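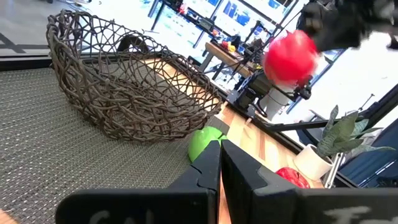

Basket and two apples on the table at Stitarholm, the red ball in the air above.

Vesna Babić did not like the new method. For 137 trials the arms had learned from good examples only. Now Dušan Bošković wanted to keep the bad ones too.

"You will teach them to drop things," she said.

"I will teach them what a drop looks like before it comes."

She read his table again. With the old training, 30 failures in 204 trials. With the bad examples left in, 18 in the same number. She looked for the mistake until the evening and did not find it.

"Run it once more," she said. "And this time I choose where the apples go."

He gave her the green one first.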